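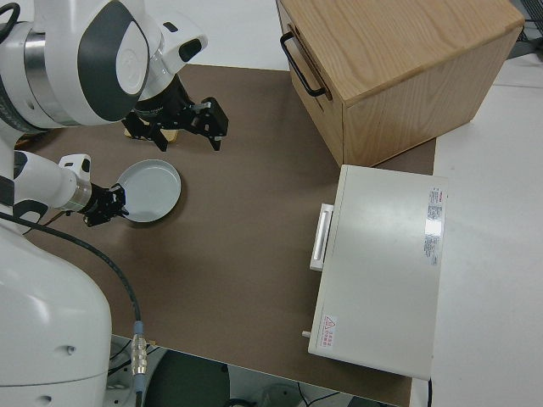 Getting the most out of a small bench, a little oven and a few good dishes

My kitchen in Lellport has one decent stretch of bench, and for years I treated it as the place where everything landed. Mail, keys, the bread, half a project, a plate waiting to go somewhere else. When we moved the benchtop oven out of the pantry and onto the bench for good, I had to get a bit more sensible, and I've been meaning to write down what worked ever since Laimutte from the reading group asked me for it. (Laimutė, I should say. Sorry, love, I'll get the spelling right by the end of the page.) So put the kettle on, because I do go on a bit.

Give the oven its own corner

A small oven wants to live at the end of a bench, with its door facing the part where you work. I had ours the wrong way round for a whole winter and was forever leaning over it with a tray in my hand. Turn it so the door opens towards clear bench and you've got somewhere to set a dish down the moment it comes out. Do look up the clearances in your own manual before you settle on a spot, as they vary a lot from one model to the next, and don't push it hard up against a wall or a wooden box just to gain a few centimetres. If you keep a bread box nearby, shift it well away while the oven's on. Mine gets carried to the other end of the bench and comes back once everything has cooled down.

Leave the labels alone, too. I know they're ugly, and I know how satisfying it is to peel a sticker off in one go, but the rating label and any warning stickers are worth keeping where they are. You'll want the model number the day you need a new tray. If the label is in a language you don't read, type the warnings out in your own and tape the sheet inside the nearest cupboard door. My sister-in-law did this with hers and the grandchildren have been much better about it.

Cords

Cords are the thing I nag about most. A cord that wanders across the bench and over the edge will catch on a sleeve, a drawer handle or a small person sooner or later. Run it along the back where you can, and if there's extra length, gather it in a wide, easy loop with one of those fabric hook-and-loop ties. Don't wind it tight and don't tuck it under the oven. If a cord simply has to hang over the side for an afternoon, make it the side you don't walk past.

I unplug at the wall before I clean anything, and I let the oven sit for a good 40 minutes after baking before I wipe it out. A soft cloth, warm water, a drop of dish soap, then a second cloth wrung out in plain water. Go gently around any printing. For baked-on spots I use a paste of bicarb and water, left to sit and then wiped away, though never on the heating elements.

Shallow dishes with a little rim

I'm terribly fond of a plain round dish with a low edge. It'll hold cut fruit, a pile of peas to shell, screws from the cupboard you're fixing, or the crumbs when you're slicing a loaf. Light grey is a lovely colour for it, I think, because you can see both flour and coffee grounds against it. We have 6 in the cupboard now, and I'd have more if there were shelf space.

Two small habits make them more useful. Slide a dish by its rim only when it's empty or nearly so; if there's anything runny in it, get both hands underneath. And if yours skates around on a smooth surface, lay a damp cloth under it, folded once, while you work. Don't put a dish in the oven unless the maker says you can. Plenty of the nice-looking ones are for the table only, and plastic ones especially should be kept well clear of a warm door.

The wooden box

Timber boxes are handy things on a bench, and a handle near the top makes them easy to pull forward when you want to get behind them. Ours holds tea towels. Light wood marks easily, so wipe up splashes as they happen and follow the grain when you clean it. Once or twice a year I rub mine with food-safe oil, a very thin coat, and leave it overnight with the window open a crack. November is when I usually get around to it, before the visitors start.

Check the screws on the handle while you're there. They do work loose, and a quarter turn with a screwdriver is a good deal easier than picking tea towels up off the floor with a handle still in your fist. (Ask me how I know!)

A home for the odd bits

Every household with children or a hobby ends up with little wooden blocks, offcuts, pegs and caps on the bench. I keep a jar for them. Anything in the jar at the end of the month either goes back where it belongs or goes to Līga Rätsep two doors down, who makes doorstops and wobbly-table wedges out of practically anything. A small block with a scrap of felt glued to one face makes a very good wedge, by the way, and it's quick work.

Keeping the middle clear

My one firm rule is that tall things stay at the ends and the middle stays open. I go over it last thing in the evening: cloth across the top, dish back in its place, anything that isn't kitchen business carried out of the room. A brown benchtop hides crumbs beautifully, so run your palm over it even if it looks clean, and you'll be surprised what comes up. A white one shows everything and will want a wipe after each cup of tea.

Next time I'll do the drawers. Laimutė has already sent me her list of complaints about hers.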